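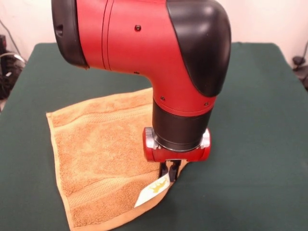 ふちに白いタグがついた、うす茶色のタオル

タオルのひみつ　織り方、タグ、たたみ方

文：ナレディ・ステイン

顔をあらったあと、おふろから出たあと、プールのあと。わたしたちは毎日のようにタオルを使います。タオルは布のなかまですが、シャツやハンカチの布とは作りがちがいます。このページでは、タオルがどうやってできているか、ふちについているタグには何が書いてあるか、どうたためばよいかを説明します。家にあるタオルを一枚持ってきて、見ながら読んでください。

輪でできた布

タオルの表面に顔を近づけてみましょう。小さな糸の輪がたくさんならんでいます。この輪を「パイル」といいます。輪がある布のことを「パイル地」や「タオル地」とよびます。

ふつうの布は、たて糸とよこ糸を交互に組み合わせて作ります。たて糸は布の長いほうに通っている糸、よこ糸はそれと交わる糸です。ハンカチを虫めがねで見ると、糸が上、下、上、下と組み合わさっているのがわかります。

タオルの場合は、使う糸が三種類あります。土台になるたて糸、輪になるたて糸、そしてよこ糸です。土台のたて糸は、ぴんと強く引っぱっておきます。輪になるたて糸は、ゆるめておきます。よこ糸を何本か通してから、まとめて手前に打ちこむと、ゆるめてあった糸だけがあまって、布の上にぷくっと出ます。これが輪になります。

輪は片方の面だけに出すことも、両方の面に出すこともできます。多くのタオルは、両方の面に輪があります。中には、片面の輪の先を短く切りそろえたタオルもあります。切った面はさわるとすべすべしていて、ビロードに少し似ています。

どうして水をすうのか

タオルの糸には、綿がよく使われます。綿は、ワタという植物の実からとれるせんいです。ワタの花がさいたあとに実がなり、実がわれると、中から白いふわふわしたものが出てきます。それをほぐして、ねじりながら細長くのばすと糸になります。

綿のせんいは、水となじみやすい性質を持っています。せんいとせんいの間には細いすきまがあり、水はそのすきまに入っていきます。細いすきまを水が進んでいくことを「毛細管現象」といいます。ティッシュペーパーのはしを水につけると、水が上のほうまでのぼってきます。同じことがタオルの糸の中でも起きています。

輪があると、同じ大きさの平らな布よりもたくさんの糸を使うことになります。水にふれる部分がふえるので、一度にたくさんの水をすうことができます。

ためしてみよう

用意するものは、小さなタオル、ハンカチ、水、浅いお皿を二まいです。

お皿に同じ量の水を入れます。スプーンで同じ回数だけ入れるとそろえやすいです。片方のお皿にはタオルのはしをつけ、もう片方にはハンカチのはしをつけます。しばらく待って、どちらのお皿の水がへったか、水がどこまで上がったかをくらべます。

新しく買ったばかりのタオルは、水をあまりすわないことがあります。工場でついた仕上げのざいりょうが残っているためです。一度あらったタオルで、もう一度くらべてみてください。結果をノートに書くときは、タオルの種類と、あらったかどうかも書いておきましょう。

平らな帯の部分

タオルを広げると、輪のない帯のようなところが見つかることがあります。うす茶色のタオルの写真にも、そういう帯が二本、横に通っています。帯のところは、まわりの輪の部分とは手ざわりがちがいます。

このような帯は「ボーダー」とよばれます。織るときに、その部分だけ織り方をかえて作ります。かざりになるほか、会社の名前やもようを入れる場所としても使われます。帯のあるタオルもあれば、ないタオルもあります。家のタオルを何枚かならべて、帯の場所や太さをくらべてみるとおもしろいでしょう。

あらったあとに、帯のところだけが少しちぢんで見えるタオルもあります。織り方がちがうと、ちぢみ方もちがうからです。ほすときに両手で軽く横に引っぱると、形がととのいます。

ふちの役目

布は、切ったままにしておくと糸がほどけてきます。タオルのふちを見てください。平らになっていて、輪がないはずです。

長いほうのふちは、織るときに糸がほどけないように作られているものと、あとから折ってぬったものがあります。短いほうのふちは、布を折り返してミシンでぬってあることが多いです。折り返したところは布が重なるので、指でつまむと少しあつく感じます。かわくのもほかの部分よりおそくなります。タオルがかわいたかどうかをたしかめるときは、まん中だけでなく、ふちもさわってください。

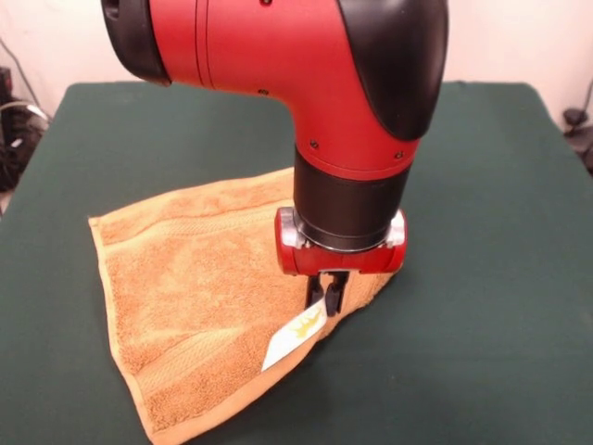 タオルのあらい方は、タグを見るとわかります。タグは小さな布でできていて、文字や記号が印刷されています。ぬいつける場所は商品によってちがいますが、ふちのあたりが多いです。写真のタオルでは、持ち上がったところの近くのふちに白いタグがぬいつけてあり、うすい黄色っぽい金色のもようが見えます。このように、タグにはあらい方の記号のほかに、もようやマークが入っていることもあります。タグを引っぱってタオルを持つと、ぬい目がいたむことがあるので、持つときは布のほうを持ちましょう。

タグの記号を読む

あらい方の記号は「洗たく表示」といいます。家にあるタオルや服のタグで、次の形をさがしてみてください。

おけの形は、家でのあらい方を表します。おけの中の数字は、水の温度の上限です。おけの中に手がかいてあるときは、手であらいます。

三角形は、漂白ざいのことです。漂白ざいは、よごれや色をうすくする薬です。

四角形は、かわかし方です。四角の中に丸があるものは、かんそう機の記号です。四角の中に線があるものは、ほし方の記号で、たての線ならつるしてほし、横の線なら平らに置いてほします。

アイロンの形は、アイロンのかけ方です。点の数が多いほど、高い温度でかけられます。

丸だけの形は、クリーニング店にたのむときの記号です。

どの記号も、上に大きなバツがついていたら「してはいけない」という意味です。たとえば、三角形にバツがついていたら、漂白ざいは使えません。

ふわふわに保つには

洗たく機にタオルをぎゅうぎゅうにつめると、水の中でよく動けません。よごれが落ちにくくなり、布どうしがこすれて輪もいたみます。

あらい終わったら、ほす前にタオルの両はしを持って、上下に大きくふります。つぶれていた輪が起きて、かわいたときのさわりごこちがよくなります。高学年の人なら一人でもできますが、大きなバスタオルは二人で両はしを持つとやりやすいです。ふるときは、まわりに人や物がないかをたしかめてください。

やわらかくする仕上げざいを使いすぎると、水をすう力が弱くなることがあります。量は容器に書いてあるとおりにしましょう。

輪が一本だけ長くとび出してしまうことがあります。つめや、かばんのファスナーに引っかかったときなどです。引っぱると、となりの輪までなくなってしまいます。とび出した糸は、根もとに近いところをはさみで切ります。土台の糸が残っているので、そこから大きな穴があくことはほとんどありません。はさみを使うときは、おとなに声をかけましょう。

タオルをたたむ

たたむ前に、タオルを平らな台に広げます。しわやななめの折れがあったら、手のひらで外がわに向かってのばします。しわが残ったままたたむと、あとで角がそろいません。

長いふちが手前に来るように、横長に置きます。

右はしの角を両手で持って、左はしの角に合わせます。折れたところを手のひらでおさえます。

向きをかえて、細長いほうから三つに折ります。一つめを折ったら、その上にのこりを重ねます。

タグがはみ出していたら、内がわに入れます。

角がずれたときは、折り目をひっぱって直すより、一度広げてやり直したほうが早くできます。タオルの布はあつみがあるので、紙のようにぴったりとは重なりません。少しくらいのずれは気にしなくてかまいません。

たたんだタオルをたなに入れるときは、折り山を手前に向けます。ふちが手前だと、取り出すときに下のタオルも開いてしまうことがあります。わたしの家のせんめん所のたなには、やく九枚のフェイスタオルが入ります。あらいたてのものは一番下に入れて、上から使います。こうすると、同じタオルばかり使うことがなくなります。

古くなったタオル

何度もあらったタオルは、輪がへって、うすくかたくなってきます。顔や体をふくのには向かなくなっても、まだ使い道があります。小さく切れば、まどやくつをふく布になります。折ってまわりをぬえば、ぞうきんになります。

切るときは、平らな帯のところにそって切ると、まっすぐにしやすく、糸くずもあまり出ません。輪のところを切ると、短い糸がぱらぱらと落ちます。新聞紙をしいてから切りましょう。

ことばのまとめ

パイル　タオルの表面にある糸の輪。
たて糸　布の長いほうに通っている糸。
よこ糸　たて糸と交わる糸。
ボーダー　織り方をかえて作った、帯のような部分。
毛細管現象　細いすきまの中を水が進んでいくこと。
洗たく表示　あらい方やほし方を記号で表したもの。

お問い合わせ　｜　© モディセこども図かん　｜　ページの先頭へもどる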